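Sotik suture practice pad: six months of knots

February 21, 2021
By Gondska
Filed under: Kit reviews, Practice & skills

I bought the Sotik pad in August to keep up my interrupted stitches between courses. It's a pale, rubbery block with a fine-grained surface, and I've now put 198 stitches through it, all written down in the back of a notebook. These are my notes on how it has held up. 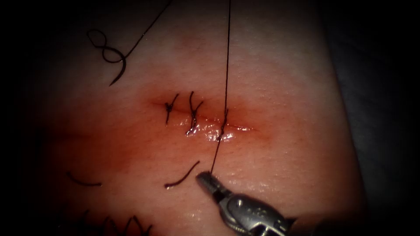

Surface and feel

The top layer has a slight gloss and a little give. A curved needle goes in with a steady turn of the wrist and comes out where you expect it, provided you enter at a right angle. If you go in shallow, the material drags and you feel it straight away. I count that in its favour, as my old foam pad let me get away with anything.

The reddish colouring around the cut is a nice touch. It is strongest at the edges and fades out into the pale material, so you have something to judge your bite distance against. I try to keep both sides even, and the colour shows up a lopsided stitch quickly.

Thread and visibility

Use dark thread. I started with a pale one and could hardly see my knots against the pad. Near-black thread stands out well, and the short tails are easy to find when you come to take the stitches out again. I leave the tails long enough to grip with forceps and set all the knots on the same side of the cut. The pad came without thread, and I bought a box of 100 lengths from Flesley, which are fine for practice and tie without much fuss.

Wear

This is where it loses a mark. The edges of the cut hold together well for the first few weeks. After that, the holes from earlier stitches begin to join up if you keep working the same stretch, and a tight knot will pull through. I now move along the cut each session and rest the used part. Making a fresh cut with a blade works too — go gently, or you will end up with a ragged lip that won't close neatly.

It picks up fluff if left out on a desk. I rinse mine in cool water, pat it dry and keep it in a lidded box. Talc helps with the tackiness but dulls the surface.

Compared with the Rimkutė

I also own the Rimkutė pad, which is firmer and lasts longer. The maker claims 2000 needle passes and I have no reason to doubt it, though I haven't got near that. It is harder on the needles, and the knots sit on top of it in a way I don't much like. For learning tension, I prefer the Sotik. For drilling the same throw over and over, get the Rimkutė.

Verdict

A good pad for interrupted stitches and basic knot tying. I wouldn't choose it for long running sutures, where the softer edges start to pucker. I expect to replace mine in the summer and will probably buy the same again.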